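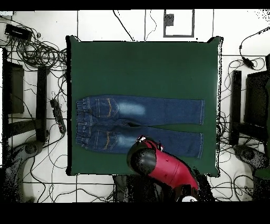 The trouble with a perfect fold

Every June the catalogues arrive and tell me my drawers are a disgrace. This year it was Dometti, whose folding board costs more than the jeans I was meant to fold on it, closely followed by Quinlan, whose booklet devotes 9 pages to denim. Nine! I have owned cars with shorter manuals.

The advice always begins the same way. Lay the jeans flat, back pockets up, legs straight, on a clean surface with a bit of grip. A mat will do. Then one leg over the other, smooth from the waist, fold in thirds, and stand the parcel on its end like a book.

I have no quarrel with the flat part. Jeans left in a heap keep their creases, and an elasticated waist bunches up whatever you do, so it helps to start with the thing spread out. My doubts set in with the standing parcel. It looks splendid until you take one pair out, at which point its neighbours lean over and give up.

Quinlan says its method saves 20 per cent of drawer space. Of which drawer, it doesn't say. Tilov, which sells the dividers, promises a wardrobe sorted in 100 minutes, and a reader poll by Plernbridge found 2,197 people who claim to fold everything they own this way. I would like to see their airing cupboards.

I tried it for a month. The soft pairs slumped and the stiff ones sprang open. By the end I was back to folding them in half, then in half again, and piling them up with the blue ones I like on top. The dividers are now in the kitchen, keeping the tea towels apart.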